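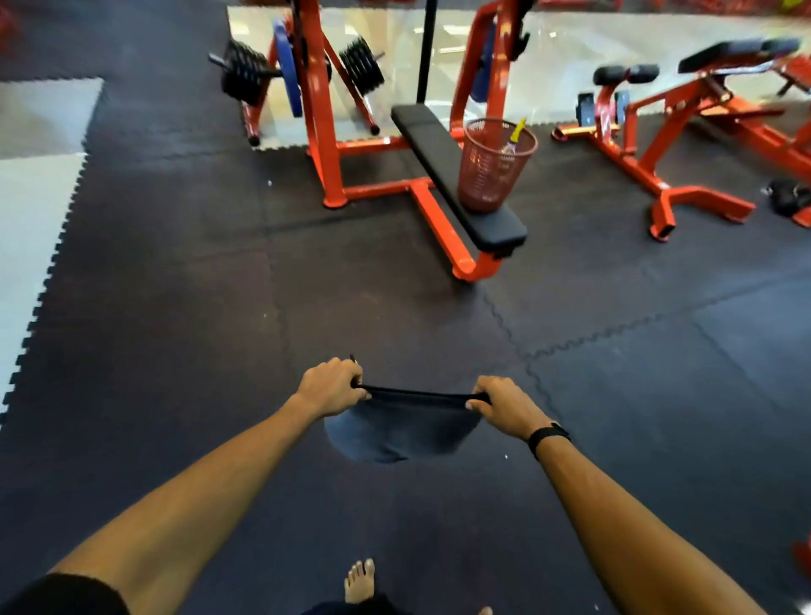
I have been folding clothes for most of my life and I would put my skill level at advanced beginner. My mother folded, my aunts folded, and the woman who ran the dry cleaner near our first apartment could do a dress shirt while arguing on the phone. I was given the same number of hands as all of them. Even so, every time I get hold of something dark and soft by its two top corners, the top edge pulls out nice and straight and the rest of it drops into a big sulking pouch, like the navy thing stretched over those black puzzle mats, and I stand there in my bare feet wondering what the next move is supposed to be. Corners I can do. It's the middle that gets away from me.

I bring this up because in December I decided to learn to fold properly. I'm forty-four, the kids are old enough to notice, and the closet shelf had started throwing things at me when I opened the door.

I began where everybody begins, with a video. The woman in it had a white table, white walls, and a stack of shirts that had clearly never been worn by a person who eats soup. She smoothed each one with the flat of her hand, in thirds, then in thirds again, and stood it up on its edge like a little book. It stayed standing. I rewound to see if she had cheated. Then I tried it with one of my husband's T-shirts, and it stood for long enough that I went to get him, and by the time we got back it was lying on its face.

He said it looked fine. He says this about all laundry, including laundry that is still in the machine.

So I called Gönül Polat, who I've known since college and whose linen closet I once opened by accident while looking for her bathroom. I've never really gotten over it. The towels were in order of size. Inside that, they were in order of color. There was a basket of washcloths rolled up like they were expecting guests. Gönül grew up partly with her grandmother in Kozan, and apparently in that house you didn't sit down to tea until the sheets were done, so she's had a head start of decades, plus motivation.

She came over on a weekday evening, looked at my pile, and asked me whether I had a table. I said I had been using the floor. She asked why. I said it was big. She moved the mail off the dining table without another word and we started there.

What I learned from Gönül, in the order she told me off about it:

You don't fold in the air. I have always folded in the air. I hold the thing up, I look at it, I sort of clap it together and hope. According to Gönül, holding it up is only for finding out what it is. You find the edge, you pull it straight, you give it one good shake, and then it goes down flat on something right away, before it has time to form opinions.

You smooth before the first fold and never after. If you smooth after, you're just ironing the mistake in.

Dark things get their own pile. I'd figured this was about washing, but she meant folding too. I own so much navy and black that I can't tell a sleeve from a hem at night, and I've twice folded a pair of leggings into a T-shirt and gone without them for a week. She had me do the dark pile first while I was fresh and the light was on.

Fitted sheets she demonstrated one time, fast, with her back partly to me. I think this was on purpose. I asked her to do it again and she said it was getting late. It was 7:18.

After she left I kept going by myself, and I'm sorry to report that it was pretty satisfying. I did the T-shirts. I did the pajamas. I did a drawer of dish towels that hadn't asked to be involved. I even did the sweatpants, and those are the real test, because sweatpants have a waistband that wants to be a circle and two legs that don't want to be near each other.

Then I got cocky and ordered a folding board, the plastic kind with the flaps. It's called the Tarero, it cost me over 18 dollars with shipping, and it makes a clacking sound that the dog takes personally. It does exactly one size. My shirts come out of it identical, and my husband's come out of it with a fringe of sleeve all the way around, like a pie. It's now behind the dryer. If anyone reading this wants it, I'll mail it to you.

My friend Canan Kırmızıgül, who reads this blog and will be insufferable about being in it, thinks the whole business is a waste of an evening. Her system is 3 bins: clean, probably clean, and chair. She gets dressed faster than I do and she has never looked wrinkled in her life, so I don't have a good answer for her.

Where things stand now: the shirts are upright in the top drawer, most of them. The dark pile gets done first. The shelf in the closet has stopped attacking people. The fitted sheets are still in a ball, but I fold a flat sheet very neatly and wrap it around the ball, so from the hallway it looks like a set.

There's a load of towels that buzzed a while ago and I've been typing this instead of going down there. Gönül, if you're reading, I could use another look at that thing you do with the elastic corners. Slower, please, and facing me.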